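4. Sea berths and lee cloths

Last updated Sat 26 May

If you've come straight here from the engine section, welcome to the comfortable part of the handbook. Bramberg has sailed 3,000 miles with me since I put these lee cloths in, and I've slept in every berth she has, in every kind of weather I'd care to repeat. What follows is how I set them up before a delivery. You're welcome to do it differently on your own boat, but on this one please do it my way, at least for the first night!

The cloths are Zeman ones, bought as a kit, and each is 60 inches long. They live rolled up in the locker behind the saloon table, with the lines still tied on. Please don't untie the lines to make the rolls neater. I did that once, and I spent a whole evening in December sorting out which line belonged where.

Before you start

You'll want to do this at the dock. It can be done under way, but you'll be kneeling on a cushion that is trying to slide out from under you, and the language gets bad.

You need:
The cloth for that berth (the berth name is inked on the hem)
The flat screwdriver from the chart table drawer
A headlamp if the light's going
Somebody to lie down when you ask them to

Rigging a cloth

1. Lift the berth cushion and the plywood board under it. Stand the board on its edge in the galley where it can't fall on anybody.

2. Find the metal strip running along the inside of the berth. The bottom edge of the cloth is already fastened under it on the port side. On the starboard side you'll have to slide the hem under the strip yourself and snug down the screws, starting in the middle and working out toward both ends.

3. Pull hard on the cloth, straight up. I mean really hard, with your weight behind it. If the hem creeps at all, back the screws off and start again.

4. Put the board and cushion back, with the cloth coming up on the outboard side of nothing and the cabin side of everything. (Read that twice. It goes between you and the drop.)

5. Take the head line up to the forward eye and the foot line to the after one. The eyes are under the grab rail and easier to find with your fingers than with your eyes.

6. Pass each line through its eye and back down to the ring in the corner of the cloth, then tie it off with the slippery hitch shown in section 2. You have to be able to get out with one pull, half asleep, in the dark, with somebody yelling down the companionway.

7. Get your helper to lie in the berth and roll against the cloth. It should give a little and then hold. If they can see over the top lying flat, the lines are too loose.

8. Let them out, let them back in, and make them do the release themselves with their eyes shut. Everybody laughs at this and everybody fumbles it the first time.

CAUTION: Never rig a cloth on the eyes above the bookshelf. They're for hanging fruit nets and the screws are tiny.

Making up the berth
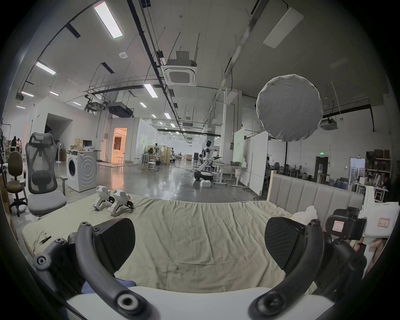
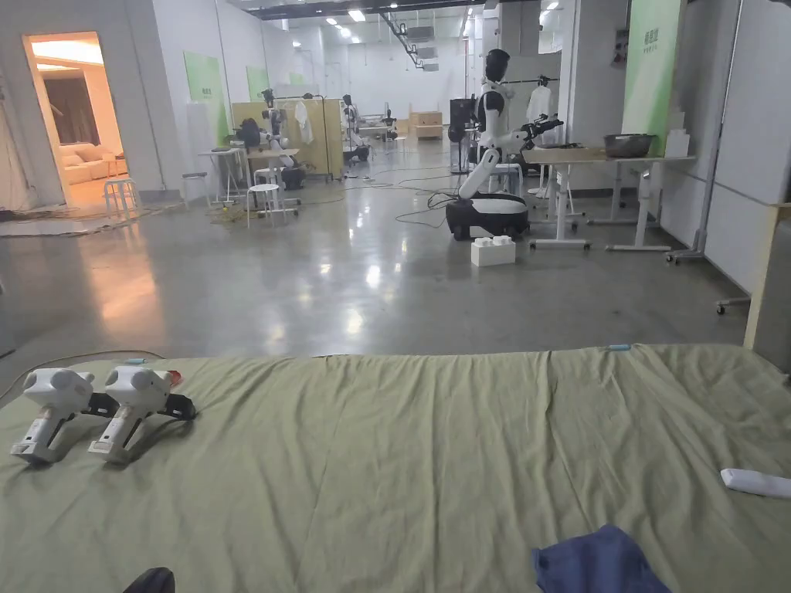
Bedding on a passage has to survive being climbed into by somebody in a hurry and climbed out of by somebody in a bigger hurry, and then having the next person do the same thing. The berth cushions on Bramberg are covered in a slippery cloth I've been meaning to replace for years, so whatever you put on top of them wanders. At home I don't care a bit if a sheet ends up creased like the green one in those two pictures, but on a berth at sea every one of those folds finds your hip at three in the morning. So I use fitted covers, and I cheat with them, as follows.

9. Take a fitted cover from the blue bag in the forward cabin. They're cut for our cushions, so house sheets won't do.

10. Put it on the cushion while the cushion is standing on end. Doing it flat, with the lee cloth in the way, is a miserable job.

11. Clip the elastic straps across the underside, corner to corner. Tug the top smooth with the flat of your hand before you do up the last one.

12. Drop the cushion in and push it hard against the hull. If there's a gap, fill it with a rolled towel. A gap there will eat your headlamp, your glasses and one sock, in my experience always in that order.

13. Put your sleeping bag in with the zipper on the cabin side. I was stubborn about this for a long time and slept with mine facing the hull, and then I had to get up fast off Wukance with a line around the prop and couldn't find the pull – never again.

NOTE: We hot-bunk if there are more of us than sea berths. Bring your own bag and your own pillowcase. The cover stays on, the rest of it goes with you when you go on watch. I keep the mesh hammocks over the saloon clear so there's a place to stuff it all.

Which berth to take

The leeward one, nearly always. When we tack, you may find you're now in the windward one, and as long as the cloth is up you can stay where you are and grumble. The forward cabin is lovely in harbor and useless at sea, and I won't let anyone sleep there with the sails up. If you're tall, ask for port, where the foot end runs back under the chart table and you can stretch out. It does mean the navigator's elbows are above your shins all night.

Once I'm happy the forecast is settled I sometimes let people drop the cloth and sleep without. Ask me first, please. I was brought up on the old Porkis training boat, where you'd have scrubbed the bilge for it, and some of that has stuck.

Looking after the cloths

Rinse them in fresh water when we get in. They'll be salty even if you think they aren't. Hang them over the boom by the hem, never by the corner rings, and let them dry right through before you roll them up – I've had mildew in that locker and the smell got into the bread.

While they're off, look along the stitching next to the rings. A few fuzzy threads are fine. If you can get a fingernail under the seam, put the cloth on my bunk with a bit of tape on the bad spot and I'll get the sewing kit out. Check the lines too, mostly where they bend through the eyes, and if one looks flat and shiny cut a new length from the spool under the companionway steps. Seal the ends with the lighter, outside please.

The screws under the metal strip get a quick turn with the screwdriver before each departure. They work themselves loose in a seaway, the one nearest the galley worst of all. Write it in the maintenance log on the same line as the stove check, with your initials.

Section 5 covers the stove.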